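Week 2 - Showing by hand: notes for the Uscombe group

Do bring a pencil, as we shall be scribbling all over these! When we teach by remote control, the person sits away from the work and feels very little of it. With the hand-held gripper you carry the jaws to the job yourself, and your wrist does the thinking - lovely for soft things like cloth. Please go gently, and let each showing run to its end, even a clumsy one.

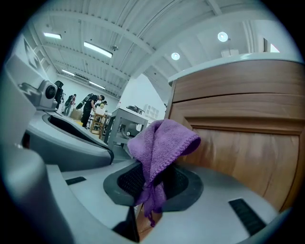
Fig. 2. Purple cloth held at the jaw of the hand-held gripper.

For next time, read Haruto Katayama's notes on folding.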